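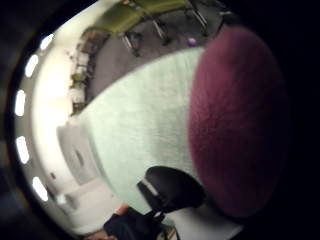
Washing old stuffed toys and fleece without wrecking the fuzz?

mossybanister
Posts: 45

Hello all, long-time reader and very occasional poster. I've been going through the cedar chest that came to us when we cleared out my aunt's house in Gellstead, and I have ended up with a heap of soft things on the spare bed: stuffed animals, two fleece blankets, a plush pillow or two, and a bathrobe that I think is older than I am. They smell like the chest, which is lovely for a minute and then a bit much. A few of them have that flat, tired look where the nap has been pressed one way for years.

My question is how you folks would go about washing them. My mother put everything in the machine on hot and hoped for the best, and I remember what happened to my rabbit, so I'd like to be more careful. I do have a front loader with a hand wash setting, plus a nice deep laundry sink. I've got until my niece visits in September, so there's no rush, and I'd love for her to be able to pick a few to take home.

Thank you in advance, you've always been such a kind bunch over here!

tillyloom
Posts: 2,062

Oh, I love this kind of job! Put the radio on and give yourself an afternoon.

I'd start by sorting them by what's inside. Give each one a good squeeze. If it feels springy and light, it's most likely polyester fill and will take a cool wash just fine. If it crunches or feels like sawdust, keep it out of the water altogether and clean the outside with a damp cloth and a little suds (just the foam off the top of the bowl, wrung nearly dry). The same goes for anything with a voice box or a music box sewn in.

For the springy ones, zip each one into an old pillowcase, or tie the end with a bit of string, and run them on cold with half the soap you think you need. Soap that doesn't rinse out is what makes plush go sticky and dull, and then people wash it again with more soap and wonder why it gets worse.

When they come out, roll them in a towel and lean on it. Then set them somewhere with moving air and brush the nap with a soft baby brush while it's still a little damp. Brush again when it's dry. You'd be amazed.

harborquilt
Posts: 388

I'm going to gently disagree with Tilly about the machine, and she knows I adore her. I wouldn't put anything that old in a washer, pillowcase or no pillowcase. The fabric might be fine but the thread often isn't, and you can't see thread that has gone weak until a seam lets go in the spin. I lost a perfectly good elephant that way and spent an evening picking stuffing out of the door gasket.

Laundry sink every time for me. Cool water, a small squirt of dish soap, push it down and let it come up, push it down and let it come up. Two rinses, and then a third if the water is still cloudy. It takes longer but you can feel what's happening under your hands.

tillyloom
Posts: 2,062

Fair enough about thread, and I did forget to say check the seams first! But a soaked toy out of a sink holds so much water, and if it sits wet in the middle for three days you get a smell you will never get rid of. The spin is what saves you there. I'd sooner mend a seam than throw out a musty bear.

harborquilt
Posts: 388

You can do a spin on its own at the end, slow, with towels packed around it. I'd go along with that much. I still don't want it tumbling around for 45 minutes beforehand.

penny_in_the_pines
Posts: 119

Can I put in a word for the fleece blankets, as everybody has gone straight to the toys? No fabric softener, please. I know it smells nice. It coats the fibers and the fleece goes limp and won't fluff again for ages. If yours already have years of softener in them, a half cup of white vinegar in the rinse does a lot of good, and the smell goes off as they dry.

No hot dryer either. We had a cream fleece throw that went through on high at the laundromat in Tendutdale – the one next to the bakery, if anyone here is local – and the tips of the fuzz sort of melted together. It has felt like the scratchy side of a sponge ever since. The dog has it now and has made no complaint.

mossybanister
Posts: 45

This is all so helpful, thank you! I've done the squeeze test on everything and only one is crunchy, a very stiff little donkey, so he'll get the foam treatment. I'm leaning toward the sink for the toys and the machine for the blankets, with the slow spin at the end. I hope that keeps the peace.

What about dark colors? I have a couple of deep red things and I'm nervous about them bleeding onto anything pale.

oldkettlebob
Posts: 731

Dab a wet white cloth on a hidden spot, hold it there and count to 30. If the cloth comes up pink, wash that piece by itself in cold and dry it fast with a fan on it. If one toy has dark and light parts sewn together and the dark part bleeds, don't soak it at all. Surface clean only, and work from the light part toward the dark.

My wife used those color catcher sheets for years. I never could tell if they did anything, but she swore by them, and her whites were whiter than mine are now.

harborquilt
Posts: 388

Bob's cloth test is what I do too, only I use warm water on the cloth, to be a bit meaner to it than the real wash will be.

sunporch_lia
Posts: 16

Newer here, so forgive me if this has been covered. For drying I use one of those Kettani mesh hammocks that hang over the tub, the kind with 4 hooks. They're meant for sweaters but a medium bear sits in one beautifully and gets air from underneath. I turn mine every few hours and pull the stuffing around with my fingers so it doesn't settle in clumps at the bottom.

And when they're put away, I'd skip sealed tubs. I used the big Plastis ones with the snap lids and everything came out smelling shut in. A clean cotton pillowcase on a closet shelf has worked much better for us.

penny_in_the_pines
Posts: 119

I have to stick up for the tubs, Lia! We have moths like you wouldn't believe, and a lid is the only thing between them and my wool. If everything is bone dry when it goes in, and you open it up now and then to let it breathe, I don't find it smells. But I agree about the bear in the hammock, what a good idea. I've been balancing mine on a cooling rack.

tillyloom
Posts: 2,062

Moths won't trouble polyester plush much, but I'd keep an eye on any wool felt bits, ears and noses especially. A few days in the freezer in a sealed bag before it goes into storage, and let it come back to room temperature before you open the bag.

mossybanister
Posts: 45

Quick report. The first blanket is washed with the vinegar and hanging over the porch rail, and it already feels softer than it did in the chest. I did the cloth test on the bathrobe and got a very definite pink, so that one will be going in all by itself. Three toys are in the sink to start with. The water was the color of tea by the second push, Harbor, so I think I'll be needing that third rinse and maybe a fourth.

Does anyone have a trick for getting the flat side of a fleece to stand up again if brushing doesn't do it?

oldkettlebob
Posts: 731

Steam from a kettle, held well back, then brush against the grain. Keep your fingers out of it.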